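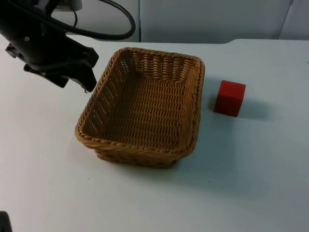 A woven container is described in this unit by three zones: floor, wall and rim. Each is recorded separately, and the terms for one do not carry over to another. In the rectangular wicker basket used for Unit 3, flat strands cross over and under on the floor, with small gaps that let the white tabletop show. The far inner wall has vertical ribs with horizontal strands worked through them, and the rim is a thicker braided band. Record an openwork floor as "open" even where the weave is regular.

Courses > Woven Materials > Unit 3: Rectangular Baskets

Print this page | E-mail this page

3.1 Base and openings

Sketch the floor first. The Khaemba sheet has a grid for it on page 23. Gaps are drawn as voids and left unshaded. A basket set level on a pale surface may hide its gaps under shadow, so compare it with a tilted position before filling in the sheet.
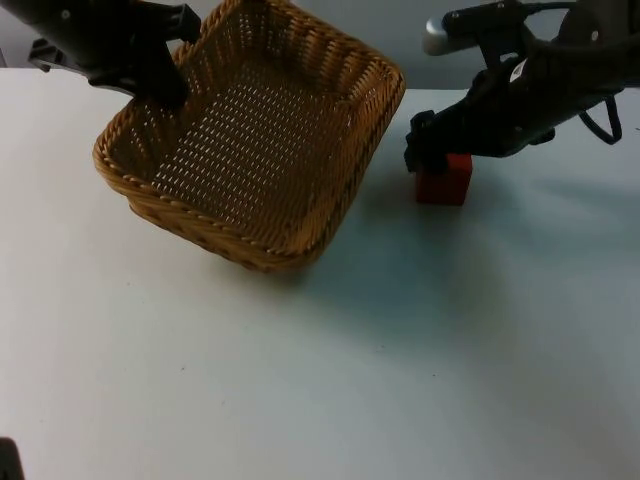

Fig. 3.2. Basket tilted forward, openwork floor; red cube at right.

Note the shadow beneath a raised basket and leave it out of the outline. Small items stored in open-floored baskets need a liner if any side is shorter than the largest gap. Liners are covered in the Trillden reader, p. 183.

3.2 Rim and taper

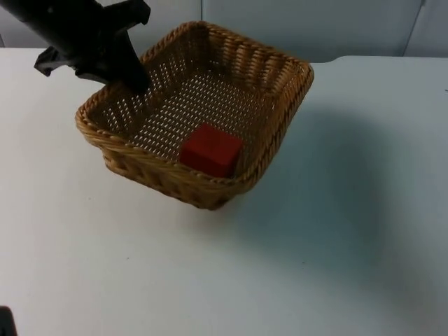
Plidora Zelledville

Taper is the difference between the opening and the base. In this basket the opening is slightly wider. Enter the direction of taper on line 4 and the corner type (rounded, square, mitered) on line 5. The braided border continues on all four sides and is entered once.

Reading for November: Trillden reader, pp. 183 to 267. Bring the completed Khaemba sheet.

Revised 1 August 2021

This site uses cookies to remember your display settings. Accept | Decline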